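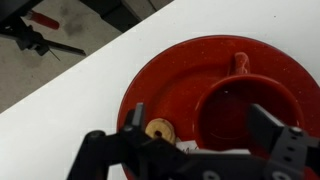
Red enamel cup and plate, biscuit alongside, and the gripper just above.

I went to the Dokerix open day in October hoping for a nose round and a free cuppa, and came home with a page of kitchen tips! Nasrin Jafarzadeh was running the table-laying demo, and she's spent so long watching a machine handle crockery that she has opinions on all of it. I've tried most of these at home since.

Keep the middle of the table clear and work from the back edge forwards. The arm does it this way so it never reaches over a full cup, and I've stopped dragging my sleeve through the gravy.

Turn cup handles the same way before you carry a tray. Mine all point to the right now – my husband thinks I've gone mad.

Biscuits go on the plate last. Pick them up by the sides, never the top, especially anything with a hole in the middle (they snap).

Enamel chips at the rim first, so put it down flat and let go slowly. If you stack it, slip a sheet of kitchen paper between each piece. I keep no more than 5 plates to a pile.

For tea stains in enamel, use 2 teaspoons of bicarb and a splash of warm water, leave it while you do something else, then wipe with a soft cloth. No wire wool, please!

Sandra Pickering, who came with me, asked whether it could do the washing up as well. Nasrin said ask again next year. The demo is on stand 26 if you go, and the car park fills up early.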